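Notes, session 2 – collecting demos for the bag task
(Rania Morsy, Helmy lab. Typos are mine, email me)

Recap: last time = why a policy copies whatever you do, good and bad. Today the boring half. Getting the examples.

Task for this block: toy produce into a zipper bag, close the bag. Two arms. One on the slider, other one pinches the film low down so the bag stays stretched. Without tension the slider drags the whole bag along and you get nothing.

Targets
– 400 episodes per group, 250 by the June check
– split between two operators at least, never one person for everything
– full Wetau set from last year is 3398 episodes, you can mix it in but keep it labeled seperately

What to vary: which items go in, how full, where the bin sits, how the bag is creased at the start. What NOT to vary: wrist camera mount, table height, control rate. If a mount gets bumped, stop, redo calibration in Flurka, note the episode number.

Failed tries. Keep them. Tag them "fail" and say at which step (pick, insert, grip slider, pull). A slip followed by a good regrasp is a success and worth alot, the policy needs to see recoveries.

Pace – go slower than feels natural but don't hover. Long pauses get learned as pauses. Trim dead time at start and end before upload to Dukum.

Clear film is hard for the cameras. Look at your wrist view before recording: slider visible? both fingertips? If glare covers the slider move the lamp, not the camera.

Reading for next time: handout 3, first half only.

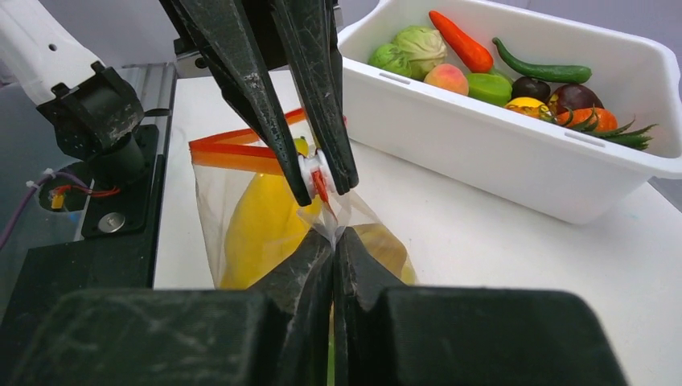 Do we have to record both wrist cameras if only one arm is moving?
Record both. The still arm is holding tension, and the model has to learn when to hold as much as when to pull.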